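Tokarz resets two-arm cloth cell after fingertip wear
8/15/21 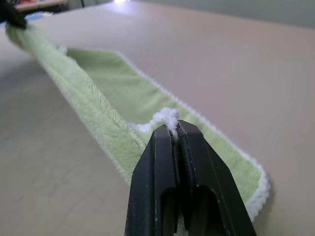

A green plush cloth held between the two grippers, seen from the wrist camera.

Tokarz has put its two-arm cloth handling cell back into operation following a service stop to correct finger alignment and grip settings. The cell is used for spreading and folding small textile pieces at the company's Kunus site.

The stop was called when the cell began dropping trimmed pieces during the spreading move. Flat fabric was held without trouble. On pieces with a thick border, the trim bunched between the fingertips and the controller read the grip as closed before the cloth underneath was held.

Technicians removed both finger pairs, cleaned the ridged inner surfaces and checked each pair against a setting gauge. One pair closed with a visible gap at the tip. It was shimmed and bolted back to the original torque. The black outer faces of the fingers show light scuffing along the edges, which the service log records as cosmetic. The fingers were kept.

Closing force was then set in steps with a test load on the table. The earlier setting of 50 newtons was lowered to 22 for plain pile fabric, with a separate value for trimmed edges. The controller now waits for finger travel to stop before it starts the lift. This adds up to 4 seconds to a full cycle.

The wrist cameras were recalibrated after the fingers went back on. Exposure had to be fixed by hand, as glare on the far part of the tabletop upset the edge detection when the cloth was raised. A matte table cover from Plastia is on order.

The acceptance run covered 73 pieces, all with trimmed borders. Tokarz said the cell passed and that the new settings have been stored as the default program. The inner finger surfaces have been moved from the yearly service list to the monthly one.

A second cell of the same layout, at Drandard, will get the same settings in October. Its fingers will be gauged before the program is loaded.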